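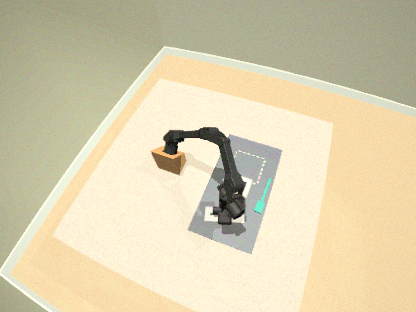
How do you know when a poem is finished? I stop when I've read it out loud on 2 different days and my mouth doesn't trip anywhere.

I got asked that at the Troromlow reading last week (hi to everyone who came, and thank you for laughing in the right spots!) and I mumbled something about instinct. So that's my better answer, a few days late.

The poem I was thinking of is the one about my grandmother's ferry crossing. It started in September as a 32-line thing with rhymes, and the rhymes were bossing me around. I had "harbor" and I needed something to go with it, so suddenly there was a barber in the poem. A barber! On a ferry! He stayed in for three drafts, and I got kind of attached to him.

Then I sent it to Helmi Riihimäki, who trades drafts with me by mail, and she circled the last 12 lines and wrote "you already said this" in green ink. I sulked for an evening. Then I cut them, and the barber went too, and now the poem ends with my grandmother holding her shoes in her lap and looking at the water. I don't explain the shoes. I used to explain the shoes for a whole stanza.

Reading it aloud is still the part that scares me. I do it in the kitchen with the fan on so the neighbors can't hear, and I mark every place where I run out of breath. Some of those turn into line breaks. Some turn out to be a word I only picked because it looked nice on the page ("luminous," I'm sorry, you had to go).

The ferry poem is going to Fladeveck for their summer issue, and if they don't want it I'll put it up on the blog. Meanwhile I've opened a new notebook and written one line about a barber.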